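4.2 Fitting and adjusting the drawer runners

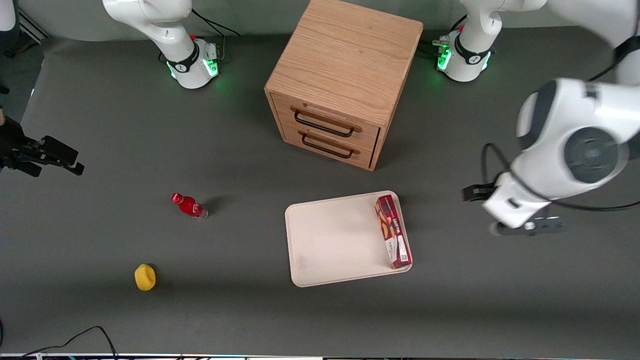
The Mernex runner set is supplied in left and right pairs. Each runner is stamped L or R near the front screw hole. Check the stamps before starting, as a runner fitted on the wrong side will bind when the drawer is almost closed.

You will need a cross-head screwdriver, a pencil, a steel rule and the 16 mm screws from bag 3. Do not use a power driver.

1. Remove the drawer and lay it upside down on a folded cloth.
2. Mark a line on each inner side of the carcass, 25 mm above the base of the opening.
3. Hold the runner against the line with its front end set back 2 mm from the carcass edge.
4. Fit the front screw, then the rear screw. Leave both a quarter turn loose.
5. Repeat on the other side.
6. Slide the drawer in and check that the gap along the top of the front is even.
7. Tighten the rear screws first.

Note: If the front sits high on one side, slacken the front screw on that side and lower the runner within its slot. Do not pack the runner with card.

Caution: Overtightening will strip the hole. A stripped hole must be plugged and left overnight before it is drilled again.

Runners from the earlier Brarnov set have round holes instead of slots and cannot be adjusted in this way. For these, see 4.5.

Wax the runners each November. Wipe off old wax with a dry cloth before applying more. Do not use oil or spray polish.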